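**Notes for the gripper talk, Sep 4, 2025**

Say hello, thank Clevadlow for the room, and wait for the folks in the back to find chairs. No rush.

Start with the question we kept going around on all through August: do we stay with the Derkeck fingers, or move to the Plillilness ones? Same handle, same cloth, two very different feelings in the hand. I want people to hear how much of this comes down to soft things. Rigid parts are easy to love. A shirt on a bed tells you far more about a pad.

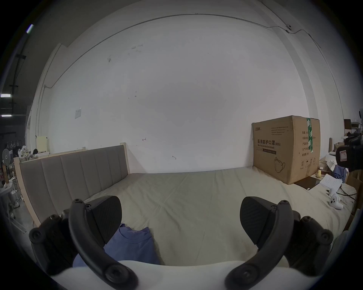
Chae-won Joo wrote back on the draft that pad texture gets too much credit, and that she would look at the angle of the fingers first, since a pad that meets the sheet crooked won't pinch a collar however rough it is. Read that out slowly. I think she has a point, and I've moved the angle slide up because of it.

Then the numbers, gently. We planned 600 grasps per finger set and logged up to 2,000 once the Meléndez controller joined in. Don't read the table aloud, let them look. 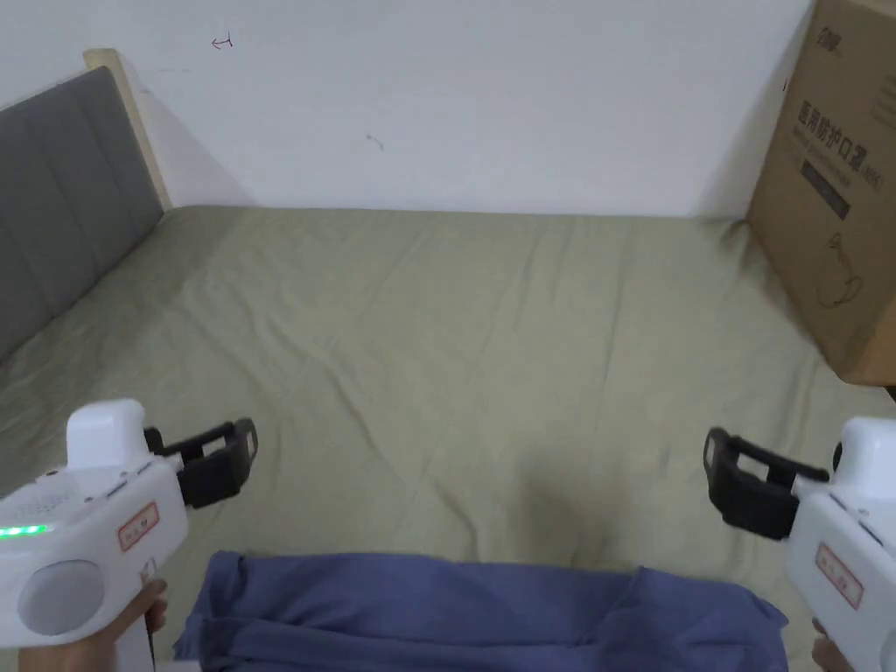
Working with two hands is the part I could talk about all afternoon, so keep an eye on the clock (5 minutes, really!). People reach in from both sides, and they need to see past their own hands to do it well. Open finger frames are a kindness there, and so are the little green lights on the side of the body, which you can catch without looking away from the cloth. Ask who has tried a bulkier housing, and let them tell their story.

Leave the wrist angle question for the discussion, and remember to pass the spare fingers around before the coffee comes.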